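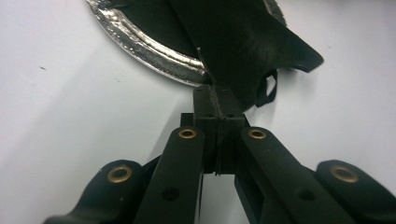 Fig. 1. Dark round dish with crinkled silver rim, black cloth with loop lying partly over it (item 3).

Flitancombe Table Hire
Minutes of the stock and packing meeting, May
Held in the upstairs office, 2 p.m.

Present: Gobnait Mac Giolla (chair), Fergal Ó Súilleabháin (stores), Úna Cronin (linen), Yevhen Bondarchuk (minutes)
Apologies: Ciarán Kinsella

1. Minutes of the previous meeting
Agreed with one correction. Under linen, "returned" should read "returned and checked". YB to amend the filed copy.

2. Matters arising
Shelf labels: new labels are up in the dish bay. The glass bay is still to do.
Wokimport credit note: received and passed to accounts. Closed.
Trolley wheel: FÓS has fitted a replacement. The trolley still pulls to the left when loaded. Carried forward.

3. Silver-rimmed dishes and black cloths
3.1 FÓS reported that the rim on this pattern is uneven by design and catches on fabric. Returns are coming back with a cloth laid directly over the dish, as in Fig. 1, and loops have been found hooked on the rim at unpacking.
3.2 ÚC said that pulled threads now account for 7 cloths set aside for repair. All were black cloths with a strap loop. The plain white cloths are unaffected, as they travel in the linen bags.
3.3 GMG asked whether the loops were needed at all. ÚC replied that they are used for hanging the cloths on the drying rail and that clips had been tried before and left marks. Loops to stay.
3.4 Discussion of a separating layer. Tissue was considered too thin for the rim. Felt rounds are available from Lakau in packs of 70. FÓS preferred card discs, which can be cut in the store from flattened cartons. ÚC noted that card sheds dust on black fabric and that every cloth would then need brushing before issue.
3.5 Agreed: one pack of Lakau felt rounds to be bought for trial. No cloth is to be packed in contact with a silver rim, outgoing or returning. The customer packing sheet will be changed to match.
3.6 FÓS raised the wording used for these dishes on the hire list. They are entered as "tray" in one place and "plate" in another, and pickers have twice brought down the wrong pattern. Agreed to use "silver-rim dish, dark" throughout.

4. Stock count
4.1 The count of dishes, all patterns, stands at 1,171. The hire system is in agreement after the two duplicate lines were removed.
4.2 Chips and scratches are still being recorded on loose paper. YB to add a column to the count sheet — condition only, no free text.

5. Suppliers
5.1 Nakpan has asked for a decision on the serving bowls. GMG is waiting for a second sample with a heavier base. No order to be placed before it has been through the dishwasher on the long programme.
5.2 Wokimport delivery slots have moved to the morning. FÓS to check that the side gate is unlocked in time.

6. Any other business
ÚC asked that the white worktop be cleared at the end of each shift, as dark cloths left there overnight are being folded in with clean stock. Agreed.
CK had sent a note asking for a second tape dispenser at the packing end. Approved.

Actions
FÓS: order felt rounds; correct dish name on hire list; side gate; trolley.
ÚC: repair or write off the cloths under 3.2; reword packing sheet.
YB: amend previous minutes; condition column.
CK: tape dispenser; remaining shelf labels.
GMG: reply to Nakpan.

Next meeting: June, same time, upstairs office.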